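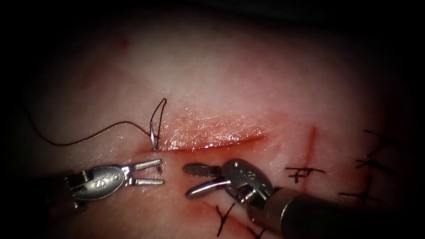 Both instruments at the wound, thread loop still standing.

Topic: Right arm releases needle by itself during knot – anyone seen this?
Board: Faults and safety

tidewrack
Posted 21st January

Hello all. I am writing from a small training lab where we use a two-arm teleoperated setup for suturing practice. No patients, only practice tissue. We have had the same fault three times and I would like to ask before we open the wrist.

The fault is like this. The operator holds the needle in the right jaws and turns the wrist to pull the thread through. At some point the jaws open a small amount, maybe one millimeter, and close again. The operator did not move the grip. The needle turns or falls, and in one case the arm continued the pull and tore the edge of the cut. On the console there was only code 611, which the Nirosard manual explains as "grip deviation, informational". I do not agree that this is informational.

What we know so far: it happens only on the right arm. It happens only when the wrist is turned far to one side. The instrument had 43 uses on the counter at the first event. 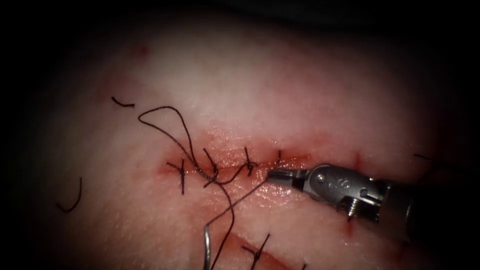

The same operator had done many stitches before without any problem, so I don't want to put it on the person. We also changed the foot pedal, because one colleague was sure the clutch was bouncing. The third event came after the new pedal.

My question is simple. Is it the cable in the wrist, or is it the software?

oxbow_k
Cable. I have seen this on two instruments of the same family. When the grip cable gets longer with use, turning the wrist steals some length from it and the jaws relax. Then the motor notices and closes again. This fits your open and close movement exactly. Do the paper test: grip a strip of paper, turn the wrist slowly from one end to the other and pull lightly all the time. If the paper slides at one angle only, you have your answer.

Please also stop using that instrument today.

mirelle22
I would not be so quick. We had code 611 all through April and we threw away two good instruments before somebody looked at the firmware. There is a compensation table for the wrist angle, and after the update ours was loaded for the wrong tool type. The jaws opened at the same angle every time, with any instrument. Tidewrack, did you try the left instrument on the right arm? You only say "right arm". That is not the same as the right instrument.

tidewrack
You are right, I was not clear. We did not swap them yet. I will do it tomorrow morning.

I did the paper test now. The paper slides when the wrist is near the end of its turn to the left, and holds everywhere else. I repeated it 20 times and it slid in all of them, so it is at least easy to reproduce. I also went through the log from the last event. The position error on the grip axis goes up to 1834 counts and is back to normal in roughly half a second. The stop limit in our configuration is 2500, so the arm never stopped.

For me this is the second problem. Even if the cable is guilty, why does the arm continue to pull with a grip it knows is wrong?
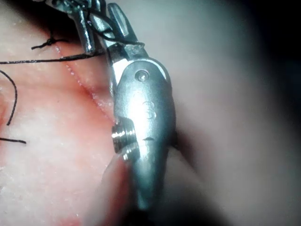
Gouveia: because a hard stop in the middle of a stitch has its own risk. If the arm freezes with the needle halfway through, the operator can pull against it with the other side and you get a worse tear than before. The limit was set high for this reason. I think it is too high too, but do not bring it down to 500 and believe you are safe. You will get stops on every thick bite.

oxbow_k
I disagree with that. A freeze is a thing the operator can see and feel. A silent slip is not. Give me the freeze every time.

Gouveia
You say that until it freezes on you ten times in one session and people begin to press reset without looking. Then the real fault goes away with the same button. A warning sound at a low limit and a stop at a higher one is what we use. The operator hears it and can lower the tension by themselves.

mirelle22
Two levels sounds fine to me. But the code text must change also. If the screen says "informational", people will learn to ignore the sound.

tidewrack
Thank you, this was very useful. The swap is done. I moved the suspect instrument to the left arm and the slip moved with it. The other instrument on the right arm held the paper at all angles. So oxbow_k was correct, and it is the instrument – sorry mirelle22, but I checked the table too and it was loaded for the correct tool.

I took the bad one out of the rack and put a red tag on it, and I wrote to the service desk at Hurano with the log. They asked for the serial number and nothing more until now.

For the limits we set a warning at 900 and left the stop at 2500 for the moment. I know that oxbow_k will not like it. We also added the paper test to the morning list, with the wrist turned to both ends and not only in the middle. Our old check was only in the middle, and this is how we missed it.

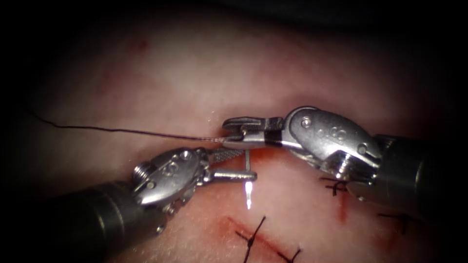
Needle in the left jaws, thread in the right.

oxbow_k
I don't like it, correct. But the morning test is good. What use count do you retire them at?

tidewrack
We had no rule. We went by feeling. If somebody has a number with some data behind it, please post it.

mirelle22
Ask in the Brestlow maintenance thread, there was a table with wrist failures by use count. I can't find the link now. And keep the bad instrument, don't let service take it before you have measured the cable yourself.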